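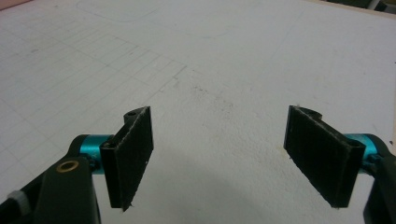 Figure 2. Two gripper fingers with black pads, apart over a white work surface.

Hemi Hapeta
November

4. Replay compatibility after balance patches

Replays in Fludik are stored as a list of player commands with the tick on which each was issued. The file holds no unit positions. To show a match again, the game loads the map, sets the random seed and runs the commands through the same rules that were in force when the match was played. A change to any of those rules, however small, can send the replay down a different path.

Jokby deals with this by writing a build number in the header and refusing to open files from an older build. Players lose access to their own matches each time a patch is released. The old builds can be kept and launched by hand, but few players do so, and the in-game browser gives no hint that it is possible.

4.1 Method

We took 475 replays from the public ladder, all recorded on the same build, and removed the header check. Each file was then run on the next build in the series using Geltivon, a headless player that steps the simulation without drawing it. At every 300 ticks the tool wrote out a checksum of unit positions, health and stored resources. These were compared with checksums from a run on the original build. The first mismatch was recorded as the point of divergence.

A replay was classed as broken if it diverged before the final command. Where the mismatch came after the final command, during the short period in which the losing side's buildings are cleared from the map, the file was classed as usable. Both runs of each file were made on the same machine to rule out differences in floating-point handling. Stevens reports such differences in an older lockstep title, but that title used hardware square roots in its movement code and Fludik uses a lookup table.

4.2 Results

Changes to cost and build time caused the earliest breaks. A worker that becomes dearer cannot be queued on the recorded tick, the command is dropped, and every later purchase is made from a different balance. Changes to attack damage had no effect until the first fight, and in matches with a long opening the two runs stayed identical well into the middle of the game.

Pathfinding changes were harder to place. The patch notes list one fix, to the way groups pass through gaps 2 tiles wide. On open maps this fix never came into play. On maps with narrow ramps it moved single units by less than a tile, which was enough to alter the order in which targets were picked.

In 7 files the checksums differed at one sample and agreed again at the next. We traced this to idle animals, whose wandering is drawn from the shared seed but which are reset when a player's unit comes near. These files were counted as broken for consistency with the rule above, although a viewer would see the same match.

4.3 Storing rules with the replay

The unit data table is small when compressed and could be saved in the replay itself. Cost, build time and damage would then be read from the file, and only code changes would cause a break. Geltivon was altered to accept an embedded table, and replays affected by table changes alone ran to the end with matching checksums.

Pathfinding cannot be handled in this way without shipping the older routine alongside the new one. Section 5 considers periodic full snapshots as an alternative, with the interval set by the viewer's need to skip forwards and the file size the ladder server will accept.

Last updated: Friday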